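Sheen (surface finish)

Sheen is the degree to which a surface gives back light in one direction. It is a matter of everyday importance in house painting, furniture making, printing and the production of household goods. A surface with high sheen is called glossy, a surface with very low sheen is called matt or flat, and between these two there are several steps, for example eggshell, satin and semi-gloss. The names are not used in the same way by all makers, and a satin paint from one firm can look like the eggshell of another.

Causes

The sheen of a surface depends mostly on its smoothness at a very small scale. When the surface is even, the light leaves it in an ordered way and the eye sees a bright, sharp reflection. When there are many small hills and hollows, the light is spread to all sides. Colour has also an influence on the impression – a dark glossy surface often seems shinier than a pale one, although the measured value may be the same.

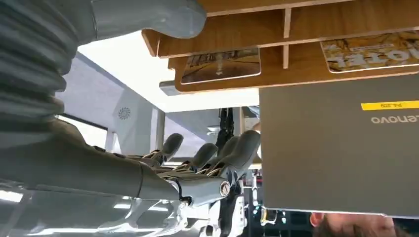
Paint makers lower the sheen by adding fine powders, called matting agents, which stay partly at the top of the film when it dries. In wood varnish the same result can be reached by rubbing the dry coat with fine abrasive paper. A grade of 2000 leaves the varnish almost glossy, while coarser grades make it duller.

Judging by eye

Sheen is commonly measured with a gloss meter, but many craftsmen still judge it by eye, with the lamp on one side. The shape of the highlight is the first thing to look at.

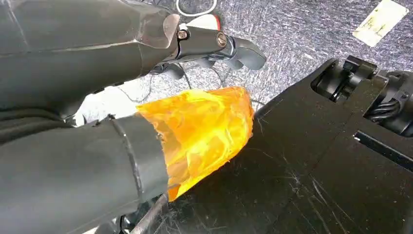 A highlight on a glossy surface has clear borders, and on a matt one it fades slowly into the colour around it. The size of the object matters less than people expect. The long dark grey part at the upper left in the second photograph is smooth but slightly matt and shows only soft highlights, whereas the silver-grey metal plate at its end catches the light. Faint creases can also be noticed more easily when the lamp stands low.

Sample collections

Before meters became cheap, workshops kept painted boards for comparison. The collection of the Ellholm paint works has 312 such boards, arranged in 8 steps from flat to full gloss. Its catalogue, written by Ingegerd Engebretsen, was revised in July 2020. The boards are kept in closed drawers – daylight changes the older varnishes.

See also: Eggshell paint; Varnish; Polishing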